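Service the Gripper Before It Fails

By Canan Kozan

The maintenance schedule at our Gresgate workshop was written for machines that stand behind a fence. It sets an inspection at 3,000 operating hours, assigns it to a technician, and asks for a signature. For the palletizing cell this remains a sound arrangement. For the hand-held grippers at the Barnotow bench, it is inadequate, and I believe it should be replaced before the next round of work begins.

The difficulty lies in the unit of measurement. A hand-held gripper has no meaningful operating hours. It may rest on a shelf all morning and then be closed 900 times before the end of the shift. Wear follows the closures, and so does the loosening of the bolts that hold the finger plates. Ferhat Sezer went through the bench records in June and found one pair that had passed 2,904 closures without a single entry for fastener checks. No rule had been broken. The schedule simply did not ask.

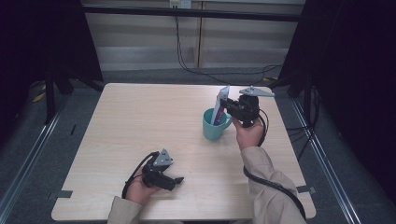 Cable routing deserves more attention than our written procedures give it. At present the Ulden manual devotes one paragraph to the subject and treats the cable as an accessory. In use it is a moving part. With a toothpaste tube held upright in a mug, the cable of the right-hand gripper swings out past the edge of the table and then returns along the operator's sleeve, while the left one makes a loop of its own beside the hand. Each loop needs enough slack for the wrist to turn, yet too much will catch on a table corner. The correct length depends on the operator's arm, and it should be set again whenever the operator changes.

Ataberk Çınar has argued that this places too much responsibility on the person at the table, who is there to complete a task and should not be expected to act as a fitter. I take the objection seriously. However, the operator is the first to feel a plate shift or a connector drag, and a technician who visits twice a year will never have that knowledge. A short check at the start of each session, recorded on a card kept at the bench, would take very little time away from the work.

I would propose the following. Plate bolts should be checked for tightness every 2,000 closures, or sooner if the operator reports movement. Cables should be inspected along their full length at each change of operator – including the section that lies against the sleeve. Spare finger plates should be stored at the bench itself, and no longer in the Aksoy storeroom across the yard. The annual inspection would continue as before, with the session cards attached to the technician's report.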